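Tultia Refrigeration Notes
@tultia_notes · 15 October 2020

Thread on door gaskets for small glass-door display coolers. Most "not cooling" complaints we log at the bench start with the seal, and the compressor gets blamed first.

A magnetic gasket is a soft vinyl profile with a magnet strip inside. It does two jobs: it closes the air path, and it holds the door against the cabinet face. Either one can fail while the other still works.

Paper strip test. Close the door on a strip of receipt paper, pull slowly, move along, repeat. Even drag all the way round is a pass. Corners on the hinge side usually go first.

Check the floor before condemning the seal. A cabinet that leans forward lets the door hang off its top hinge, and you get a gap at the upper latch corner that no new gasket will close. Glossy tile is bad for this. The feet creep.

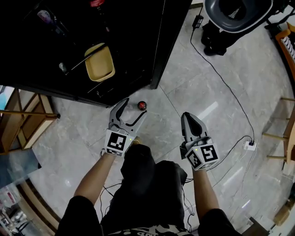 Can a flattened gasket be brought back without replacing it?
Often, if the vinyl is still soft. Warm it with a hair dryer on low, keep the nozzle moving, pull the profile out to shape with your fingers, then close the door and leave it shut for 2 hours. If it cracks when you flex it, stop and order a new one.

Cleaning: warm water, a drop of dish soap, an old toothbrush in the folds. No bleach, no solvent. Syrup residue glues the gasket to the cabinet face, and the next hard pull tears it out of its channel.

Numbers from our own bench log, one test unit, same thermostat setting throughout. Good seal: compressor running 40 percent of the time. One corner held open with a folded card: 50 percent. Nothing else was changed.

Replacement profiles. Bronilon cuts to length and welds the corners. Stolulora sells fixed sizes only. Measure channel to channel, door off if you can. Measuring the old gasket gives you the shrunken size.

New gaskets arrive folded and kinked. Lay flat in a warm room overnight. Fit the corners first, then the middle of each side, then work outward. Fitting from one corner round to the next leaves a bulge at the end.

Shelf loading matters too. Bottles pushed past the front edge of the wire touch the glass and keep the door off its seal by a hair. Set them back a finger's width and run the paper test again.

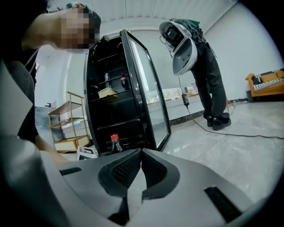 Wang replies that the hinge spring deserves a place on the list, as a weak one lets the door rest on the gasket without pulling it in, and the paper test then passes on some closes and fails on others.

Agreed, adding it. Open the door a hand's width and let go. It should close by itself and stay closed. If it stops short, adjust the spring before touching the gasket.

Next thread: condenser coils and dust. Probably in March.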